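Collecting demonstrations for a pushing task

Most guides say more data fixes everything. I doubt it. Our first Josel policy was trained on 153 demos and did worse than the one trained on 58 clean ones, so start small.

1. Write the instruction before you touch the arm. "Push the blue block to the yellow block" is fine. "Tidy up" is useless as a label.

2. Scatter the blocks by hand between episodes. Leave a few awkward starts in, with blocks bunched up near the tool - the policy will meet them sooner or later.

3. Keep the tip just clear of the board until you're ready to push.
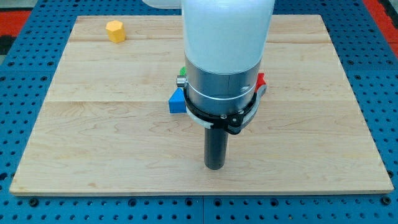
Fabian Steiner disagrees with me on step 2 and would begin every episode with the blocks well apart, adding clutter only after the first 40 are recorded. Fair enough, but I've yet to see his numbers.

4. Stop at 7 seconds. Longer episodes are mostly the operator dithering, and the model learns to dither too.

5. Replay the lot before training. Poto's automatic filter claims to catch bad episodes. Ours passed one where the operator pushed the wrong colour the whole way, so I still check by eye.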